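Dos brazos y una mañana con Loubna Chraibi

Junio | Por Dimas Pangaribuan
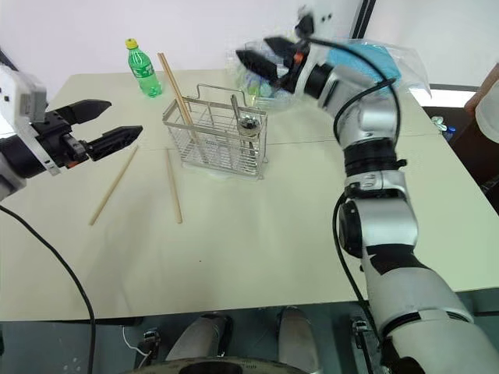
La célula de Ullent: el brazo derecho sostiene una bolsa de plástico; el izquierdo, con la pinza abierta.

Llegué a las nueve y Loubna ya andaba revisando cables (¡lo primero, siempre!). «Si un cable tira, el brazo te lo cuenta tarde», me suelta. Cada 200 horas repasa los tornillos de las muñecas y vuelve a poner a cero las dos pinzas.

¿Y lo más pesado? «La cinta de las articulaciones, la cambio yo misma y me pongo de un humor...», se ríe. El contador marcaba 2259 horas. El viernes le toca a Nizar Kassab, y ella ya le ha dejado apuntado que mire la base.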